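**Lettre de Wallel, 16 janvier 2021**

## Les petits paquets que l'on envoie loin

Chères lectrices, chers lecteurs,

Dans la dernière lettre, j'avais promis de parler des colis. Beaucoup d'entre vous m'ont écrit à ce sujet pendant les fêtes, et j'ai lu tous les messages, même ceux auxquels je n'ai pas encore répondu. Je vous demande un peu de patience, car j'écris le français lentement et je n'aime pas envoyer une réponse que je n'ai pas relue.

Je viens d'un pays où l'on envoie beaucoup de choses par la poste. Quand je suis arrivée à Emcombe, ma famille m'a expédié un carton presque chaque mois pendant la première année. Il contenait du thé, des graines de courge, du savon, parfois un journal entier qui servait à caler les bocaux. Je lisais le journal en dernier, et c'était souvent la meilleure partie du colis. Les nouvelles avaient 40 jours de retard, mais elles parlaient de rues que je connaissais.

Plusieurs d'entre vous font maintenant la même chose dans l'autre sens. Vous avez un enfant qui étudie à l'étranger, une sœur qui travaille dans le Nord, un ancien voisin qui a déménagé à Zanero. Vous me demandez ce qu'il faut mettre dans la boîte, combien cela coûte et comment éviter que tout arrive en miettes.

**Le poids.** Le comptoir d'Entili accepte nos petits colis au tarif de l'association, qui est de 11 euros jusqu'à deux kilos. Au-delà, le prix monte vite. Je conseille de peser la boîte à la maison, fermée, avec le ruban adhésif et le papier. J'ai dû une fois rouvrir un paquet devant le guichet et retirer un pot de confiture devant toute la file. Je l'ai mangé dans le bus du retour avec un bâtonnet de café.

**Le contenu.** Les denrées sèches voyagent bien : biscuits durs, épices, tisanes, soupes en poudre. Le chocolat supporte l'hiver et très mal le mois d'avril. Je déconseille les fromages, même sous vide, et tout ce qui est dans du verre fin. Pour les pays hors de l'Union européenne, la viande et les produits laitiers sont souvent interdits, et les règles changent d'un pays à l'autre. Il faut les vérifier avant chaque envoi, et remplir la déclaration avec des mots simples : « biscuits » est mieux que « spécialités ».

**La boîte.** Une lectrice m'a demandé s'il était ridicule d'envoyer des choses ordinaires dans une jolie boîte. Pas du tout. Chez moi, on garde les boîtes pendant des années, on y range des boutons, des photos, des ordonnances. Une belle boîte avec deux bricoles à grignoter fait un cadeau complet, à condition de la placer dans un second carton, bien rembourré. Le couvercle d'une boîte cadeau s'ouvre facilement pendant le transport.

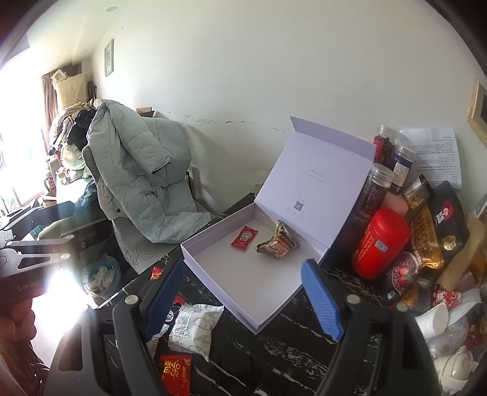 *Une boîte lavande, un sachet rouge, un paquet de quoi grignoter.*

**Le mot.** C'est le plus difficile, et c'est pourtant ce que l'on relit. Je n'écris jamais de longue lettre dans un colis. Trois ou quatre lignes suffisent, à la main, sur le temps qu'il fait et sur ce que l'on a mangé la veille. Ma mère m'écrivait seulement le prix des tomates au marché. J'ai conservé tous ces papiers, et je pourrais vous faire l'histoire de la tomate dans notre quartier.

Nous avons expédié ensemble 112 colis depuis le comptoir d'Entili pendant l'année passée, ce qui est beaucoup pour une association de notre taille. Le prochain envoi groupé partira à la fin du mois. Si vous souhaitez y participer, merci de déposer votre paquet fermé au local de Wallel, avec l'adresse écrite en majuscules sur deux côtés et un numéro de téléphone du destinataire. Le local reste soumis aux règles sanitaires : une personne à la fois, avec le masque, et l'on n'entre pas pour bavarder, ce que je regrette beaucoup.

Les personnes qui ne peuvent pas se déplacer peuvent m'écrire en répondant à cette lettre. Je passe à Emcombe et dans les rues voisines avec ma voiture, mais il me faut 24 heures pour organiser la tournée.

Dans la lettre suivante, je publierai vos recettes de biscuits qui résistent au voyage. J'en ai déjà reçu plusieurs, dont une sans quantités. Si c'est la vôtre, merci de me les envoyer.

Bien à vous,

La rédaction de la Lettre de Wallel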